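Grasp Slip and Unplanned Contact in a Simulated Pick Task
Final Report, Project Uro
Osilcombe Technical College, Department of Applied Automation
Submitted November 6, 2020

1. Purpose

This report covers a fault found during the second phase of Project Uro. The task was to pick a flat, rigid block from a surface in simulation, lift it, and place it in a target area. The control program was written by the student team, using the Grenum gripper model supplied with the course. The fault was first logged in February and was not fully resolved by the end of the project.

2. Summary of the Fault

A total of 1,056 pick attempts were run. In 70 of them the block turned in the grasp during the lift, and the program continued to the place step as though the grasp were sound. No error was raised. The team considers the missing error more serious than the slip itself — on a physical arm, the same program would have moved an unsecured load over the work area.

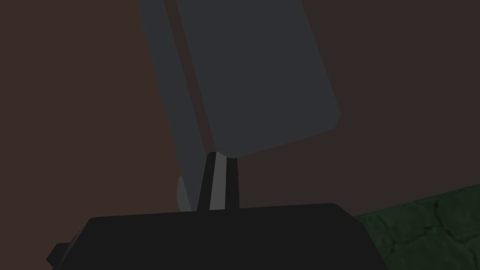 The grasp check used by the program relied on one signal, the measured gap between the fingers. If the gap stayed above a set limit, the block was reported as held. This check says nothing about the angle of the load or where it is being touched. A camera view gives more to work with: the gray block is clearly tilted, and its lower edge meets the finger near the tip, well away from the gripper body. A contact so close to the end of the finger should be treated as a warning, whatever the gap reading says.

3. Cause

Two causes were identified. The approach height had been set for a thinner block and was not changed when the larger one was introduced. The lift speed was also raised between test sets without a new review of the grip force. When the team restored the earlier speed and corrected the height, a set of 300 attempts produced fewer slips, but the fault still appeared.

4. Corrective Action

The program now pauses for 100 milliseconds after the first part of the lift and compares the block's angle with its angle at pickup. If the change is over the limit, the arm lowers the block and stops. The operator must clear the stop by hand before another attempt can begin.

The new check depends on the block's exact position, which the simulator provides directly. The Palacios cell in the teaching lab has no equal source, and an estimate from the wrist camera would be needed. That work was not started. Until it is complete, the team recommends that the program not be loaded on the physical cell.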